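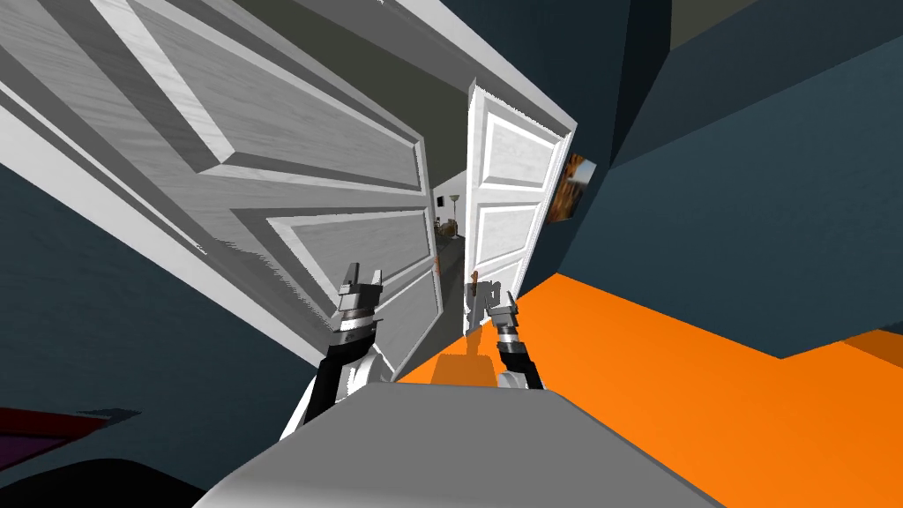
Door opening policy gets worse when I tilt the head camera during training?? (simulation only)

posted in Learning & Control by lurkis_bench

Hi all, long time reader. I'm trying to reproduce the door result from the Troltemance write-up, the one where they roll and pitch the head camera at the start of every episode so the policy can't lean on the horizon being level. Two arms, parallel grippers, rendered house, paneled doors. Their claim is that a policy trained with big camera tilts does fine on level views too, so you get the robustness more or less for free.

Mine doesn't! Trained on level views, I get 33 failures out of 195 test episodes. Trained with tilts, same number of demos, same number of steps, I'm way past that, and the failures look different. The gripper goes up next to the knob, closes on air, and then the arm just hangs there until the timeout. Lever handles are a bit better than round knobs but not by much.

Things I've already checked: the tilt really is applied to the render (I dumped frames and some of them are properly sideways), the demos replay fine, and the door hinge settings match between the two runs. Actions are end effector deltas. I'm on the Tapley simulator if that matters. What am I missing? I've been staring at this since October and my desk mate has started leaving the room when I say "doorknob."

tapley_refugee

What frame are your deltas in? You say end effector deltas but that can mean three different things depending on who wrote the wrapper. If they're expressed in the camera frame and your wrapper still converts them with the untilted camera pose, then every demo label in a tilted episode is rotated by exactly the tilt. The demos would replay fine (replay skips the conversion, at least in the version I used) and the training would be garbage. I lost most of a summer to this one.

Quick test: take one demo, set the roll to something silly, and run the labels through the same path your policy output goes through at test time. If the gripper heads off toward the wall, there's your bug. Fix is to read the camera pose after the randomizer has run. In my setup the randomizer fired on reset but the pose got cached before that, so I had to move one line.

If they're in the base frame, ignore all of this and look at whether the policy gets to see the camera pose as an input. Ours got a lot happier once we fed it in.

mossy_actuator

just use less tilt. 7 degrees is plenty, real robots dont fall over that much

lallwood_nights

I'd do tapley_refugee's test before anything else, but I have a second suspect. We ran a similar thing at Lallwood (same kind of doors, different arms) and the tilted policy was worse for us too until we trained it longer. Like, 2 times longer. With the same step budget it hadn't finished learning where the handle was from all those odd angles, and closing next to the knob is pretty much what ours did halfway through training. So plot your success rate against steps for both runs before you decide the method is broken. If the tilted curve is still climbing when you stop, you're comparing a cooked one with a half-cooked one, and "same number of steps" isn't as fair as it sounds.

Also look at how often the handle is even in view at your biggest tilts! With a hard roll plus pitch you can end up with half the picture being wall and floor. We threw out any starting pose where the handle projected outside the image. I don't remember the Troltemance people saying whether they do that, so I'd check their config before assuming either way.

And I wouldn't drop to tiny tilts yet. You'd get your level numbers back, sure, but then you're not testing the thing you set out to test.

lurkis_bench

Ok so the pose IS cached before the randomizer. Moved the line, gripper no longer heads for the wall in the silly roll test. Retraining now with a longer schedule and logging the curve this time. Will post numbers when it's done, probably with the knobs and levers split out.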